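Régler les charnières invisibles d'une façade de cuisine

Une façade de meuble se dérègle avec le temps, sous l'effet de son poids et des ouvertures répétées. La reprise se fait au tournevis, sans déposer la porte dans la plupart des cas.
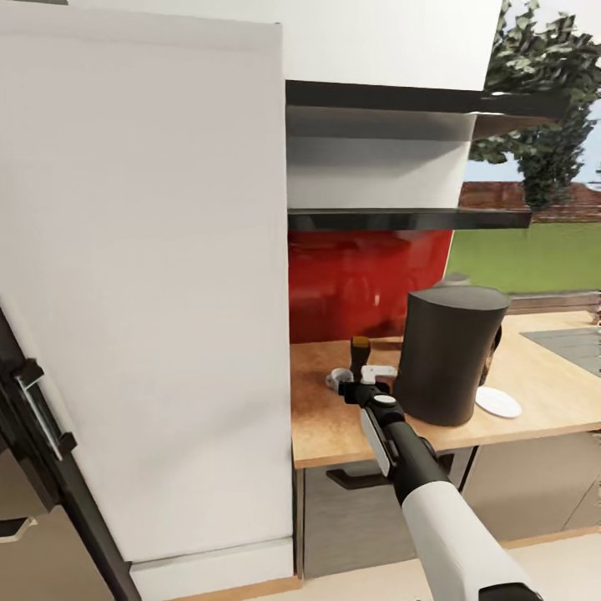 Dans quel ordre faut-il agir sur les vis d'une charnière ?
Commencer par la hauteur, poursuivre par le réglage latéral et terminer par la profondeur.

Matériel

Un tournevis cruciforme PZ2, un niveau court, une cale en carton de 4 mm et un crayon. La visseuse est à proscrire : le couple est trop élevé pour des vis de réglage, dont l'empreinte foire rapidement.

Identifier les vis

Une charnière invisible comprend un boîtier encastré dans la porte (diamètre de perçage 35 mm pour le modèle courant, 26 mm pour les petites portes) et un bras clipsé ou glissé sur une embase. L'embase est vissée dans le côté du caisson. Sur la plupart des modèles, la vis avant du bras commande le réglage latéral et la vis arrière la profondeur. La hauteur se règle par les vis de l'embase, dans des trous oblongs, ou par une came centrale.

Les charnières Hostar à came se reconnaissent au repère gravé sur l'embase. Sur les anciennes Bridell, la vis arrière est une vis de blocage : la desserrer d'un demi-tour, déplacer le bras à la main, resserrer.

Réglage en hauteur

Ouvrir la porte à 90 degrés et la soutenir par-dessous. Desserrer d'un tour les vis de toutes les embases, faire coulisser l'ensemble, puis resserrer en commençant par la charnière du haut. Avec une came, tourner de la même valeur en haut et en bas - un écart entre les deux met le bras en contrainte.

Réglage latéral

Porte fermée, mesurer le jeu avec la façade voisine en haut puis en bas. Si le jeu est régulier mais trop faible, agir sur toutes les charnières à l'identique. S'il est en biais, ne reprendre qu'une seule charnière, par quarts de tour, et refermer entre chaque essai.

Réglage en profondeur

Le chant de la porte doit rester parallèle à celui du caisson. Glisser la cale sur toute la hauteur pour repérer les points durs. Une porte qui rebondit à la fermeture est souvent réglée trop près du caisson.

Vis qui ne tient plus

Dans un panneau de particules, une vis d'embase arrachée ne se resserre pas. Déposer l'embase, dépoussiérer le trou, coller une cheville bois, araser après séchage et repercer un avant-trou. Les plaques de réparation Plindden conviennent aussi, à condition que leur épaisseur reste dans la plage de réglage de la charnière.

Contrôler de nouveau les jeux après quelques semaines d'usage - les vis d'embase se tassent légèrement dans le panneau.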